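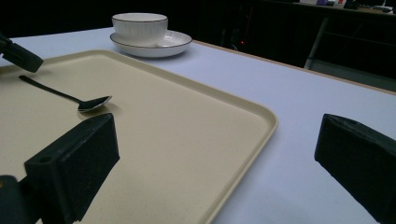
Beathag Ritchie reckons the soup is only half of it, and that she'd turn up to the Ondale community lunch for the arguing alone.

Home News What's On Sport Letters

February
By Senga Pringle

The monthly lunch at Ondale Hall is back after the summer break, and what a return! The kitchen opened at 11.30 am and had served 195 meals by the time the urns went cold, easily the best turnout since the lunches moved over from Brostden.

Pumpkin soup went first (it always does), followed by a barley broth that Murdo Gunn had been fussing over since 6 am. A plate of lamingtons lasted maybe a minute.

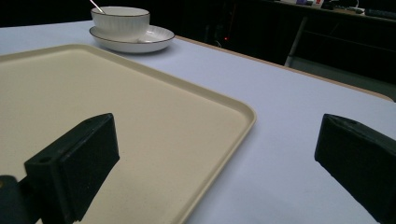

Cup and saucer at the Ondale lunch.

Entry is still a gold coin, and kids eat free. Organiser Iona MacBrayne is thrilled with the new faces, especially the families from the Strachan Road end, and she's hoping to squeeze in up to 12 more tables next month if the side room can be cleared in time. 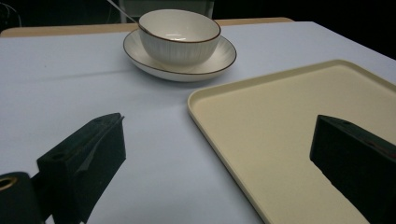

Murdo's broth recipe came from his nan and he has finally agreed to write it down, which is big news in our house. The secret is a parsnip and a very slow simmer, plus more pepper than you'd think. He's fussy about serving it, too, and likes a proper bowl with a plate underneath, the fluted white sort with the thin brown rim, so there's somewhere to park your bread. I had two helpings and regret nothing.

Next month it's laksa, with Sorcha Geddes on the stove. Get in early!
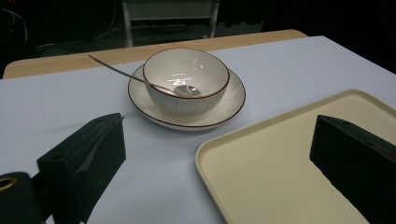
Bowl, saucer and spoon on the table.

Bookings for large groups can be left at the hall office before 2 pm.

Contact us | Copyright Ondale News | Back to top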